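Ever tried to teach your little cousin to tie a shoelace just by talking? Hard, right. Much easier to show them. Robots are a bit the same – you can show them a job instead of typing out every tiny step.
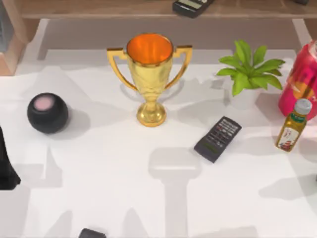 HOW STUFF WORKS: ROBOTS

Quick version. A person holds a controller. Move your hand left, the robot's hand goes left. Squeeze, the gripper squeezes. The computer saves all of it, plus what the camera saw. One go is called a demonstration, or demo for short.

And you can practise in a pretend world first! Like a video game. Drop a cup in there and no one has to sweep up.
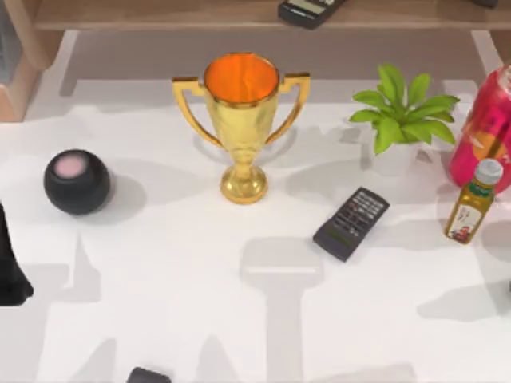 Trophy, speaker, remote, plant: a pretend tabletop made by computer.

One demo isnt enough. Kasun Bhattacharjee teaches robots at Ternholm and did 44 in one morning, then had a biscuit. Some jobs need over 1,000. Why so many? Because if the cup moves a little, the robot has to cope. So you start things in differnt spots, and go slow, and try not to wobble.

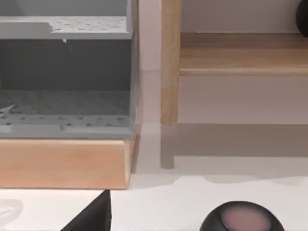 Wobbles get copied too, you see. Do it messy and the robot learns messy. Your turn – get a friend to close their eyes, then guide their hand to pick up a sock. Five goes. Then let them try alone.

Filed under: Science for Kids, Robots, Try It

More like this
Why do magnets stick?
Meet the Plulden bin truck
7 colours you can mix at home

We use cookies to remember your favourite pages. OK / Ask a grown-up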